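Gaseneo Recipe Timings, release 2
Data card, last edited 6 May 2026 by Glenys Rewi

What it is

A table of 1,031 home recipes, each with the prep and cooking times printed by whoever published it, next to the times reported by people who made it. I put it together after one too many "30-minute dinners" that had me eating at nine.

Please read the next part before you make a chart out of it.

Where the numbers come from

The printed times were copied by hand from cookbooks, club newsletters and the old Sequeira recipe board. The reported times come from home cooks, mostly friends of friends, who wrote them down themselves. Some used a timer. Some, I suspect, looked at the clock once and guessed. A column called "method" tells you which they claimed, and I would trust it only so far.

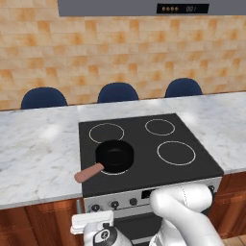 Of the full set, 864 recipes have at least one reported time and 668 have two or more. The rest are in the file with blanks. Don't fill those blanks with averages. Release 1 did, and people quoted the results for months.

Columns

recipe_id
source
printed_prep, printed_cook (minutes)
reported_total (minutes)
method (timer, clock, memory)
skill (self-rated, so good luck)

Known problems

"Prep" means whatever the author wanted it to mean. Chopped onions often show up in the ingredient list already chopped, at a cost of zero minutes.

Baking is thin, with 98 recipes – nearly all of them quick breads. Anything you conclude about yeast dough is your own invention.

The Vandik slow cooker recipes were dropped. Their printed times ran from "4 to 10 hours" and I couldn't see what to do with that.

I've been asked whether the file proves that recipe writers lie. It doesn't. People who volunteer for this sort of thing may well be slow cooks with a grudge – I am one.

Use

Free for any purpose with credit. Corrections go in the file named corrections.txt, with the recipe_id and your source.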